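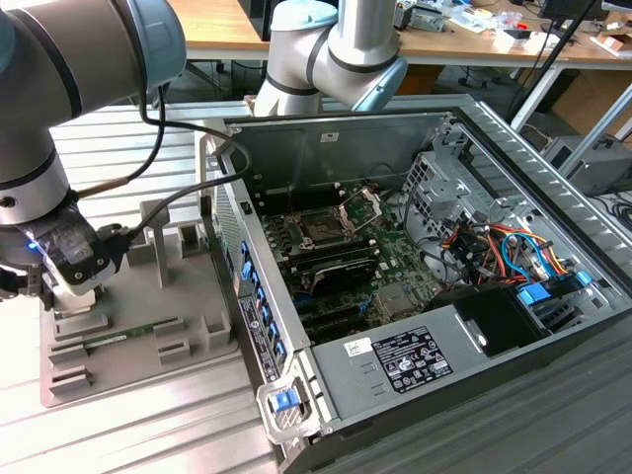

### 4.2 Memory module insertion

The second task in our shop-floor set is fitting a memory module into a desktop workstation. A person with some practice does it in a few seconds. The module has to be picked from the fixture tray, turned to match the key in the slot, and pressed down until both ends seat. We chose it because repair shops such as Gronham, where Jemal timed the manual work, do it every day.

Each policy was trained on up to 1,000 demonstrations and tested over 70 trials. The case stayed in one position for the first 45 trials and was shifted by hand for the rest. A trial counted as a success only if the module was fully seated and the board was undamaged.

Picking was rarely the problem. Most failures came in the last few millimeters, when the module touched the slot at a slight angle and the arm kept pushing. The wrist view (Figure 3) was of little use at this stage in trials where the gripper body covered most of the image, and the policy then had to depend on the fixed camera. 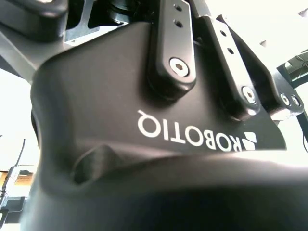 **Figure 3.** Wrist-level view dominated by the Robotiq gripper housing and finger linkages.

Dhillon and Nishad labeled the failures separately and settled disagreements together. Their labels suggest that force sensing would help more than extra demonstrations. We did not test this. For now, we would not leave the task to a machine without a person nearby. Section 4.3 covers cable routing.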